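Protokoll der Sitzung des Arbeitskreises »Maschinen im Alltag«

Datum: 6. Februar 2025
Ort: Werkstattraum Jorkach, Erdgeschoss
Beginn: 18.30 Uhr
Leitung: Thandeka Mthembu
Protokoll: B. Laufer
Entschuldigt: G. Rehm, Familie Osterkamp

TOP 1 Begrüßung, Protokoll der letzten Sitzung

Thandeka Mthembu begrüßt die Anwesenden, darunter erfreulicherweise drei neue Gesichter aus der Fahrradwerkstatt Hunov. Das Protokoll der letzten Sitzung wird mit einer Korrektur angenommen: Unter TOP 4 muss es »Geschirrspüler einräumen« heißen, »ausräumen« war ein Schreibfehler. (Der Unterschied ist erheblich, siehe unten!)

TOP 2 Können Maschinen das schon? Stand Haushalt

R. Tiedge berichtet von seinem Besuch im Vorführraum der Firma Sternis. Gezeigt wurden Handtücher falten, Becher in ein Regal stellen und Besteck sortieren. Handtücher gehen inzwischen richtig gut, sagt er, auch wenn sie zerknüllt im Korb liegen. Vor einem Jahr habe er an gleicher Stelle noch zugesehen, wie ein Arm vier Minuten lang einen Zipfel suchte. Diesmal war ein Handtuch fertig, bevor er seine Jacke ausgezogen hatte.

Spannbettlaken: weiterhin nein. (Zwischenruf Laufer: bei mir auch nicht.)

Beim Geschirrspüler ist das Ausräumen deutlich weiter als das Einräumen. Sauberes Geschirr steht an bekannten Plätzen, schmutziges steht irgendwie. Einen Topf mit Resten darin wollte man bei Sternis nicht vorführen. R. Tiedge hat gefragt, ob er zum nächsten Termin einen mitbringen darf, und das wurde tatsächlich zugesagt. Große Freude in der Runde.

S. Anders wendet ein, dass ein Vorführraum keine Küche ist. Bei ihr zu Hause liege schon der Hund im Weg. Es wird vereinbart, bei künftigen Berichten immer dazuzuschreiben, ob die Aufgabe in fremder oder gewohnter Umgebung gelöst wurde.

TOP 3 Auswertung der Umfrage

Der Fragebogen ging mit dem Rundbrief an 1.453 Haushalte, 505 kamen ausgefüllt zurück. Das ist für unsere Verhältnisse sensationell. Am häufigsten wünschen sich die Leute eine Maschine für Wäsche (falten und wegräumen, das Waschen selbst gilt als gelöst), danach Bad putzen. In 135 Bögen steht unter »Sonstiges« etwas, das mit Reparieren zu tun hat: Knopf annähen, Akku im Staubsauger tauschen, Stuhlbein leimen. Damit hatte niemand von uns gerechnet. Thandeka Mthembu schlägt vor, Reparieren als eigenes Thema aufzunehmen. Einstimmig angenommen.

TOP 4 Werkstatt und Montage

Lebhafteste Runde des Abends. Ausgangsfrage: Was macht ein Mensch in der Werkstatt ständig mit der zweiten Hand? Antwort der Hunov-Leute, fast im Chor: festhalten. Ein Teil ansetzen, gegenhalten, nachfassen, drehen. Mit nur einem Arm braucht die Maschine für jedes Werkstück eine Vorrichtung, und die baut am Ende wieder ein Mensch.

Zwei Arme, die sich ein Teil teilen, sind deshalb für uns das Interessanteste überhaupt. Der eine hält oben, der andere stützt von unten, und beide müssen wissen, was der andere vorhat. Drückt einer zu stark, kippt oder rutscht das Teil.

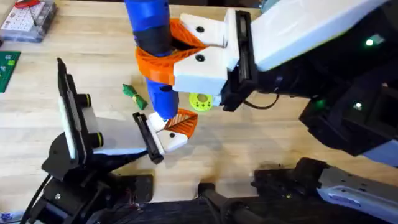 Zu TOP 4: Zwei Arme an einem blauen zylindrischen Teil, gefasst an der orangefarbenen 3D-gedruckten Halterung und unten abgestützt.

Diskutiert wurden die gedruckten Greiferfinger. M. Kolbe ist begeistert: ein neuer Finger über Nacht gedruckt, morgens angeschraubt, fertig. Die Rippen am orangefarbenen Polster hält er für eine gute Idee, über den Abrieb müsse man aber reden. Er möchte verschiedene Muster drucken und jedes mit 1.000 Greifvorgängen prüfen. S. Anders fragt, wer die zählt. Kolbe: ein Zählwerk, versprochen.

Fazit der Hunov-Leute zum Ladenalltag: Schrauben nach Größe vorsortieren könnte man heute abgeben, einen Schlauch wechseln noch lange nicht.

TOP 5 Nächste Schritte

Tiedge: Termin bei Sternis vereinbaren, Topf mitbringen (angebrannt, Freiwillige bitte melden).
Kolbe: Fingermuster drucken, Zählwerk bauen.
Anders: Vorlage für Berichte mit dem Feld »Umgebung«.
Mthembu: Anfrage an Laur wegen eines Vortrags über weiche Greifer.
Laufer: Umfrageergebnis für den Rundbrief kürzen, höchstens eine Seite.

TOP 6 Verschiedenes

Der Schlüssel zum Nebenraum hängt ab sofort am Brett neben der Tür. Die nächste Sitzung findet im April statt, Einladung folgt per Mail. Wer den Rundbrief lieber auf Papier bekommt, gibt bitte Laufer Bescheid.

Ende der Sitzung: 20.50 Uhr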